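Stop Tuning the Planner First

Friday, January 26, 2024

When a cloth-handling policy fails, most teams open the planner. They change the horizon, the action chunk length or the smoothing term, and run the evaluation again. I have done this more often than I would like to admit. My argument is that in hand-held gripper pipelines the planner is the wrong place to begin, and that the time is better spent on the clock, the width signal and the definition of an episode boundary. None of these is interesting work. All three decide what the planner is given.

The task I have in mind is modest. A strip of striped fabric, shaped like a necktie, has to go between a table and a stand with an oval base. Deformable, thin, low contrast in its folds, and with no pose worth the name. Our stack for it has two parts: Galtano, which does the recording and alignment, and Juntunen, which does training and replay. I maintain parts of both and am not neutral.
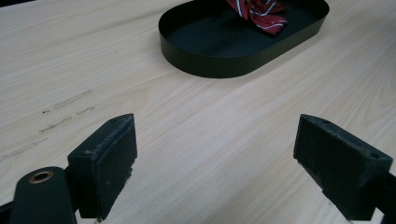

View from one of the grippers, jaws open, with the striped fabric lying in the oval base.

Consider the clock. Each gripper camera delivers frames with its own timestamp, and the tracked pose arrives on another. If the offset between them is wrong by 58 milliseconds, a slow reach looks fine in replay. A quick downward pinch does not. The pose says the jaws are at the cloth while the picture says they are still above it, and the policy learns to close early. The planner then produces a perfectly smooth path to a badly timed grasp. We carried that exact offset from April until the autumn, and during that period we rewrote the trajectory optimiser twice. Both rewrites improved the smoothness score. Neither moved the grasp rate by an amount I could separate from noise.

The fix was a calibration routine that asks the operator to wave each gripper before a session and cross-correlates image motion with pose velocity. It is 200 lines long. It should have been written before the optimiser existed.

The width signal is a similar story. Jaw opening is usually treated as a solved channel: detect, scale, clip, store. For a rigid block that is good enough, as the jaws stop where the block is. Cloth gives almost no stop at all. The difference between holding a single layer and holding nothing is small compared with the pad compression, and pads change with use. If the closed position is calibrated once and stored as a constant, the label "grasped" drifts with the foam. Galtano now re-estimates the closed position per session and writes it into the header, and Juntunen refuses a session without it. The refusal matters more than the estimate. A loader that silently substitutes a default will be trusted by people who have never read it.
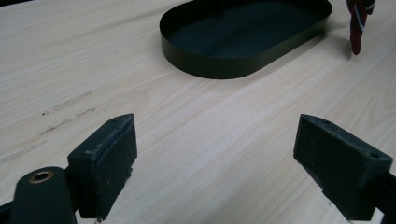

Both fingers open over bare table, base empty, red striped object at the far corner.

Then there is the episode boundary. A frame with open jaws and an empty base is valid as a start state, valid as an end state, and valid as a moment in between. No single-image classifier can settle which one it is, and I have reviewed three attempts to make it do so. The boundary is a property of the sequence and of what the operator intended. It belongs in the recording, as an explicit event, written when the operator marks it.

The objection I hear is that explicit marks slow collection down. They do. At Dronport the cost came to 4 seconds per episode, which over a set of 960 episodes is a little more than an hour. One badly segmented set cost us far more than that in training runs alone. Segmentation errors are also unpleasant to find, because they appear downstream as indecision. The policy hovers. Someone concludes that the planner needs a commitment term, and adds one.

Two-handed work makes all of this worse. Each gripper has its own camera, its own pose and its own width, and one hand is often idle while the other does the work. The idle hand still produces data. If its stream is offset from the active one, the policy sees a coordination that never took place.

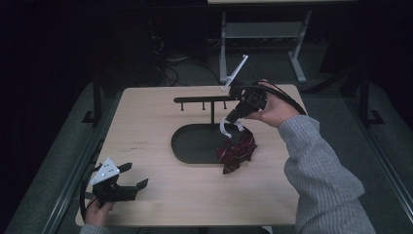
Sotiris Tsakiris disagrees with me on the order of blame. His view is that a planner which cannot tolerate a few frames of offset is brittle, that deployed hardware will have latency of its own, and that cleaning the data until it is perfect only hides the brittleness until later. He would inject random offsets during training and stop worrying about the recorded ones.

I accept half of this. Random offsets are useful, and Juntunen has had them as an option for a year. But augmentation centred on a wrong value spreads the error without removing it. To choose a sensible range for the jitter you need to know where zero is, and that takes you back to calibration. Amanuel Abera ran the comparison at Gelitz: jitter on uncorrected sessions against jitter on corrected ones, same planner, same seeds. The corrected sessions won on every fabric they tried, and the gap was largest on the thin ones.

There is also the matter of tooling. A planner has parameters, and parameters invite sweeps, and sweeps produce plots. Alignment work produces a replay that looks slightly less wrong. It is hard to put into a weekly report. I suspect this explains more of our priorities than any technical reasoning does.

The checks I now run before touching the planner take less than a morning. Replay ten random episodes at quarter speed with the pose overlaid. Plot jaw width at every marked grasp and look for drift across sessions. Count episodes whose first and last frames are interchangeable, and read the event log for each of them.
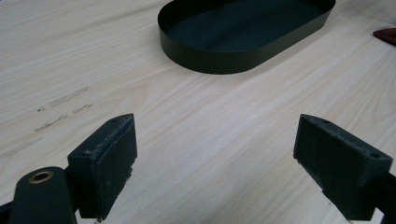
What the planner is still for

None of this makes planning unimportant. With the three channels in order, the remaining failures on the fabric task are real planning failures: approaching along a fold instead of across it, or lifting before the second hand is clear of the stand. These respond to changes in horizon and cost in the way the textbooks promise. They are also reproducible, so they can be bisected, and a regression test written for one of them will still mean something a month later.

I would ask for one change of habit. A merge request that touches the planner should state which alignment report it was evaluated against. If there is no report, the numbers in the request describe the recorder as much as the planner, and the reviewer cannot tell the two apart.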